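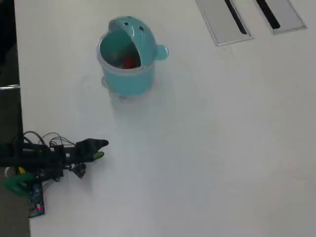 Teal container on the white table, cable covers behind

Re: DLP agent flags log exports as card data

On the Kudside list, a Tokon admin wrote:
> After the July rule update the endpoint agent quarantined
> 127 files from one share. All are CSV exports from our
> ticket system. None hold card numbers. Is there a way to
> exclude the share without turning the rule off?

You can exclude the share, but I would leave that for last. Check the match count first. The stock card rule fires on a single 16-digit match, and ticket exports often carry long IDs that pass the checksum by chance. We had over 3000 hits in the first week at Gallagher for the same cause.

Open the rule, set the minimum to five distinct matches, and require a keyword within 400 characters. Then rescan in audit mode only. If you run Pivotance as the console, the agent needs build 1737 or later or it ignores the distance setting and logs no error.
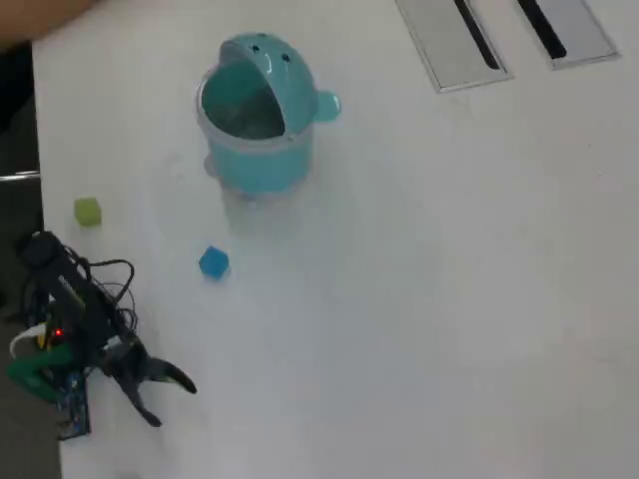
White table, cable ports at top right

Release the held files after the rescan finishes. Releasing them earlier puts them back in the queue under the old rule.

Please post the rule export if the count stays high. Strip the host names first.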